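**Electric cooker with Chinese labels, what do I set the dial to?**

Posted by jiltden40, 26 December 2018

I picked up a green electric cooker secondhand in Tavholm, without a manual. It has one dial on the front and the settings are marked with small icons and Chinese characters, which I can't read. I mostly want to make plain rice and some soup for two people. I have a blue bowl I use for measuring the rice and I fill it about halfway. 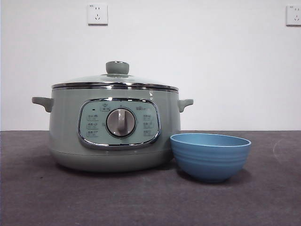
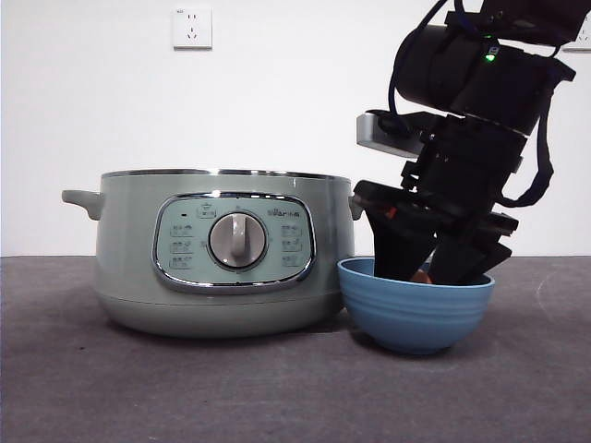

Oksana Bilyk
Start with how much rice you use. Half a bowl doesn't tell us much, so weigh it once. I cook 172 grams for two and rinse it in a separate bowl until the water is nearly clear. For the labels, use a translation app on your phone and hold it straight over the panel. Write the English words on masking tape and stick it to the counter next to the cooker. Don't put tape on the metal trim, it leaves glue.

Also check the voltage on the plate underneath before you use it much. Some of these are made for 220 and won't run right on a regular US outlet.

tzanetos456
what she said about voltage. mine (different make) took forever to boil and that was why

zustinbridge_218
I just use a saucepan for rice. For soup, keep the lid on and turn it down once it boils. Can't help with the dial, sorry.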